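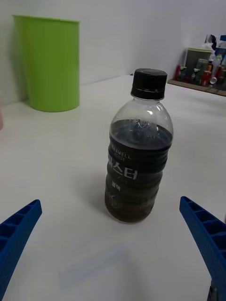

134 Euro kostet der Surell von Trirholm, und dafür bekommt man einen Glaskrug, ein Sieb, einen Deckel und ein Unterteil mit Akku und Motor. Der Motor dreht das Sieb in kurzen Schüben durchs Wasser. Laut Hersteller soll kalter Kaffee damit in einer Stunde fertig sein, mit dem vollen Geschmack einer Nacht im Kühlschrank. Ich mache seit Jahren Cold Brew in einem alten Einmachglas und gieße ihn morgens durch einen Papierfilter ab. Entsprechend gering war meine Bereitschaft, mich beeindrucken zu lassen. Seit April steht der Surell trotzdem in meiner Küche, und ich habe ihn fast jeden Tag benutzt.

Zur Verarbeitung. Der Krug ist ordentlich, schwer genug, mit einer Schnaupe, die beim langsamen Gießen leider nachtropft. Das Sieb sitzt in einem Bajonettring und lässt sich mit nassen Fingern kaum lösen. Trirholm schreibt »spülmaschinenfest« auf den Karton, in der Anleitung steht dann, dass das nur für Krug und Deckel gilt. Das Sieb muss man von Hand spülen, und zwar sofort, sonst trocknet der feine Satz in den Maschen fest. Mit einer Flaschenbürste geht es. Eine Bürste liegt nicht bei, kann man aber als Zubehör bestellen.

Der Krug fasst angeblich einen Liter. Bis zur Markierung sind es einer, mit eingesetztem Sieb und Kaffeemehl kommen am Ende 600 Milliliter heraus. Den Rest hält das Mehl fest, oder er passt von vornherein nicht hinein. Für zwei Leute an einem heißen Nachmittag ist das wenig.

Jetzt der Geschmack. Ich habe Bohnen von Todorova genommen, eine mittlere Röstung, die ich gut kenne, und sie grob gemahlen. Nach einer Stunde im Surell schmeckt das Ergebnis dünn und vorne etwas säuerlich, hinten fehlt alles. Nach zwei Stunden wird es besser. Nach drei Stunden ist es ein anständiger kalter Kaffee, nur ist der Geschwindigkeitsvorteil dann schon ziemlich geschrumpft. Wer feiner mahlt, bekommt schneller Kraft in die Tasse und außerdem Schlamm auf den Boden.

Für den Vergleich habe ich Freunde in Medum blind probieren lassen: Surell nach einer Stunde, Surell nach drei Stunden, mein Einmachglas über Nacht und fertig gekauften Kaffee aus der Flasche. Ausgeschenkt wurde aus bunten Plastikbechern, die Farbe des Kaffees sollte niemand beurteilen können.
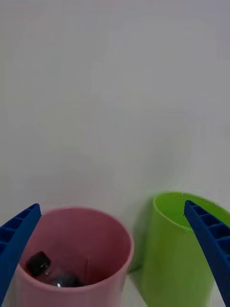 Rosa und grüner Becher, im rosafarbenen ein Glasfläschchen.

Mein Einmachglas lag vorn, knapp vor dem Surell nach drei Stunden. Den fertigen Flaschenkaffee fanden die meisten zu bitter, haben ihn aber immer noch lieber getrunken als die Stundenversion. Das ist natürlich keine Wissenschaft, und am nächsten Tag wäre die Reihenfolge auf den ersten beiden Plätzen vielleicht anders ausgefallen. Auf dem letzten Platz vermutlich nicht.

Was mich mehr stört, ist der Akku. Er ist fest verbaut. Fünf Durchgänge schafft er mit einer Ladung, so steht es in der Anleitung, bei mir waren es meistens vier. Geladen wird über ein kurzes Kabel mit eigenem Stecker, obwohl inzwischen jede Taschenlampe USB-C hat. Auf die Frage, was passiert, wenn der Akku in ein paar Jahren schlappmacht, antwortete der Kundendienst mit einem Link auf das Nachfolgemodell.
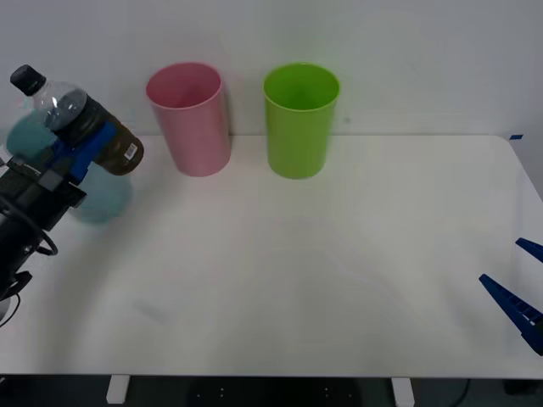
Das Geräusch ist auch so eine Sache. Der Motor summt, ruht, summt wieder, und nach dem letzten Schub piept das Gerät dreimal. Abschalten lässt sich das Piepen nicht. In einer offenen Küche hört man es bis aufs Sofa. Ich habe den Krug zum Schluss in den Kühlschrank gestellt und die Tür zugemacht — damit war Ruhe, allerdings braucht der Kaffee im Kalten noch länger.

Gut gefallen hat mir der Deckel. Er schließt dicht, auch liegend, und der Krug passt samt Deckel in die Kühlschranktür. Und das Sieb ist fein genug, dass man bei grobem Mahlgut keinen Papierfilter mehr braucht. Diesen Krug mit diesem Sieb, ohne Motor, für ein Viertel des Geldes, würde ich sofort nehmen. Trirholm verkauft ihn so nicht.
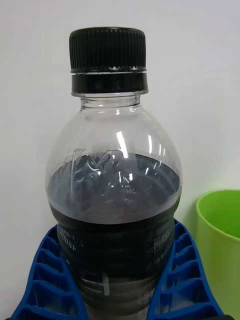 Zur App nur kurz, denn ja, es gibt eine. Sie zeigt an, wie lange der Kaffee schon zieht, und schlägt Rezepte vor. Angeblich fast 400 Stück. Ich habe eine Weile darin geblättert, und sehr viele unterscheiden sich nur durch den Sirup. Ein Konto will sie auch haben, mit Geburtsdatum. Man kann das Gerät zum Glück am Knopf starten und die App vergessen.

Wer gern spontan kalten Kaffee trinkt und nie am Vorabend daran denkt, bekommt mit dem Surell nach zwei bis drei Stunden etwas Brauchbares. Ob das 134 Euro wert ist, bezweifle ich. Mein Gerät geht weiter an meine Schwester, das Einmachglas bleibt.

Wertung: 5 von 10 Punkten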